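Novedades del club de lectura Wellholm

¡Ya tenemos libro para la próxima ronda! Después de dos votaciones muy reñidas ha ganado la novela río de Hedvig Solheim, la de las cuatro generaciones de fareros, y no puedo estar más contenta. Son 1.676 páginas en la edición de bolsillo de Nyberg, así que vamos a ir por partes y sin agobios. 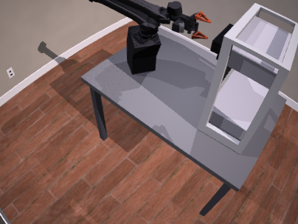
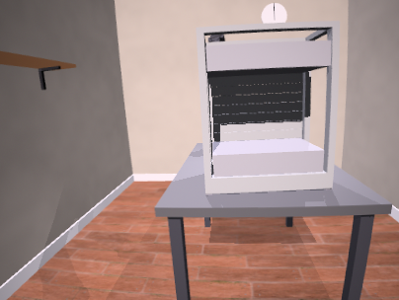
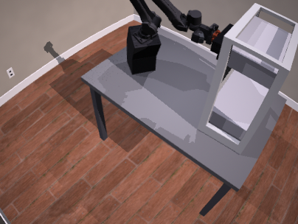
Para la primera reunión leeremos hasta la página 418, justo donde termina el invierno de la abuela Ragna (quien haya llegado ya, que no cuente lo de la carta, por favor). Sé que asusta un poco. A mí me costaron las primeras 100 páginas, con tanto primo y tanto nombre repetido, y luego me pasé una noche entera sin poder soltarlo — hacía años que no me ocurría con una novela.

Un consejo de Henrique Cardoso, que la ha leído dos veces: hacerse un árbol genealógico en la guarda del libro e ir completándolo. Él nos ha pasado el suyo, sin destripar nada, y lo enviaremos por correo a todas las personas inscritas.

También tenemos que hablar de la traducción. Châu Đinh la ha comparado con la versión anterior, la de Darov, y ha encontrado diferencias preciosas en los diálogos de los pescadores. Donde antes todos hablaban como notarios, ahora se interrumpen, sueltan refranes, se ríen. Nos leerá un par de fragmentos en voz alta, y yo ya le he pedido que no se deje el de la subasta de la barca.

Quedan ejemplares de préstamo para quien no quiera comprarla. Tenemos 16, y se reparten por orden de petición. Si ya terminasteis los cuentos de enero, devolvedlos cuando podáis, que hay gente esperando.

Y una cosa más: Ferenc Katona propone que cada cual traiga apuntada su frase favorita de estos capítulos. Me parece una idea estupenda. La mía está en la página 212 y no pienso cambiarla, aunque me tienta mucho la despedida en el muelle.

Para apuntaros o pedir ejemplar, basta con responder a este boletín. ¡Feliz lectura!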